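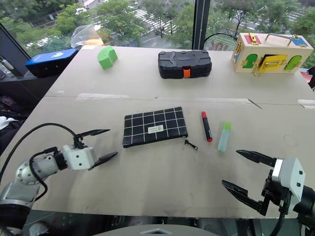

Witudgate Home and Classroom Forum
Stationery, Storage and Desk Stuff
Thread: Flat zip pouch or hard case for pens?
Views: 2419

markos_tsolakis
Posted 12 June 2024
I tutor primary kids a few afternoons and I'm trying to cut down what I carry. At the moment my daily pen storage is a flat zip pouch, black with a white grid, and the two things I use constantly are a red marker and a light blue highlighter with a green cap. The pouch is good because it slides in beside a folder. It's bad because it's soft, so everything ends up at one end, and if I overfill it the zipper fights me.

I've been wondering about going to a hard case. I already have a black plastic carrying case with an orange latch that I use for other odds and ends, and I could empty that and put the pens in it. It's bulkier though.

What does everyone else use? Budget is up to $30. I don't need room for more than a handful of pens, a ruler and some sticky notes.

gavalas_l
Member, 164 posts
Hard case every time. I had soft pouches for years and the same thing happened over and over. A cap comes off, the marker leaks into the lining, and then everything you put in there afterwards comes out with a bit of red on it. A hard case wipes clean in two minutes.

The latch matters more than the case. If you can work it with one hand, keep it.

Hulme G
I'd stay with the pouch. A hard case is a pain in a backpack because it always ends up standing on its corner against your back. Mine got moved to the glovebox and then to the shed.

For leaking, store the marker flat and check the cap clicks. I've had one go through fabric in all my time teaching, and that was a cheap one with a cracked cap.

panagiotis.a
What Graham said about the cap. I'd add that you should take the label out. Most of these flat pouches have a little sewn tag on the front or in the side seam, and if it's in the seam it catches in the zipper. Small scissors, cut it close, don't pull it or you'll open the stitching.

markos_tsolakis
Thanks. The tag on mine is sewn on the front, low down near the middle, so it's not near the zipper. I'll leave it alone. The pull hangs off the corner, which I quite like, it's easy to find by feel.

The bits set out together.

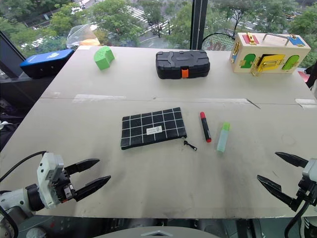
Pouch, red marker and highlighter, with the plastic case and the latch box behind.

gavalas_l
OK, that's a flatter pouch than I pictured. I still say the black case, but I can see why you'd want the other one in a folder.

Is the wooden box at the back for the kids? The one with the little doors?

markos_tsolakis
Yes, it's a latch box. My nephew Sebastian had it first and now it comes with me. There's a younger brother or sister at nearly every house and it keeps them busy at the other end of the table while I'm doing spelling with the older one. The brass latch on the yellow door is the one they all go for.

lambros_f
We have a similar box and the handle on top is the best part. It goes from room to room and the kids can carry it themselves. Check the screws on the hinges now and then, ours worked loose and I had to put in slightly longer ones.

On the pens: have you thought about a roll? I use a Varesar canvas one. Each pen gets its own slot so nothing slides to one end. It cost me $30 at Kundetti and they had a few colours.

Hulme G
Rolls are fine if you only ever take out one pen. If you need three pens you have to open the whole thing flat on the desk, and in a kid's bedroom there isn't always the space for it. I gave mine to my daughter for her paintbrushes and it's perfect for that.

lambros_f
I unroll it once at the start and leave it open until we finish. I've never found it a problem, even on a small desk. You could say the same about a pouch, it has to go somewhere as well.

Hulme G
A pouch takes up half the room though.

panagiotis.a
You're both arguing about a few centimetres.

Markos, what I'd do is split it. Pouch for the pens you mark with, and the plastic case for the things you only need sometimes (spare leads, glue stick, eraser). Then the pouch never gets overfilled and the case can stay in the car. I keep 5 pens in mine and that's the limit. If I want to add one, one comes out.

gavalas_l
Don't leave markers in a car in summer. Otherwise that's a sensible way to do it.

panagiotis.a
No markers in the case, I said spare leads and glue.

gavalas_l
Glue sticks don't like it either. I've had one go to soup in a glovebox in January.

markos_tsolakis
Right, I've been going back and forth on this and I think Panagiotis has it. I went through everything and there was a lot in there I never touch. Old receipts, a pencil about as long as my thumb, two erasers that had gone hard. With those gone the pouch is fine.

The other thing I did was stop treating it as a box. I was holding it upright by one end and dropping things in, and of course they all went to the bottom. If you hold it up off the table from both sides you can feel straight away whether it's lumpy at one end.

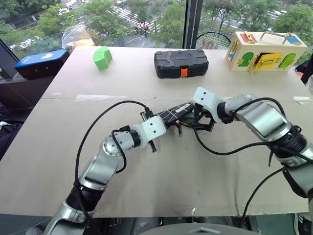
So now I do that before it goes in the bag, and if it's heavy at one end I shift things along before I zip it. Takes no time. The marker goes in first, lying along the bottom edge, then the highlighter beside it, then sticky notes on top to hold them down. Ruler goes in the folder.

The black case is staying for the bits and pieces, but inside the house, so no melted glue. I'm keeping the green foam arch block out of it as well. It's a daft shape to pack with that notch in it and it takes up more room than everything else put together. It'll go in the tote with the latch box.

lambros_f
Good result. What do you use the foam block for?

markos_tsolakis
Mostly as a bridge. We drive toy cars under it if we get through the reading list early.

Hulme G
If you find the pouch starts to sag, cut a piece of stiff card to the size of it and slide it down the back. Cereal box is too thin, use the back of a writing pad. Mine has lasted over 5 years with the same bit of card in it.

gavalas_l
At which point you've made a hard case.

Hulme G
A flat one that fits in my bag.

panagiotis.a
Card works, I've done it too. Round the corners off with scissors first or they wear through the fabric. And put it on the side away from the zipper.

markos_tsolakis
I've got an old writing pad here so I'll try the card tonight. No new case needed, so I might spend the money on decent markers instead. If anyone has a red one that doesn't bleed through ordinary exercise book paper, I'd like to hear about it.

lambros_f
There's a thread on that from last July, under Pens and Paper. Look for the one on double-sided marking. The first page is mostly arguing but the second has a list with test strips, and I'd start there.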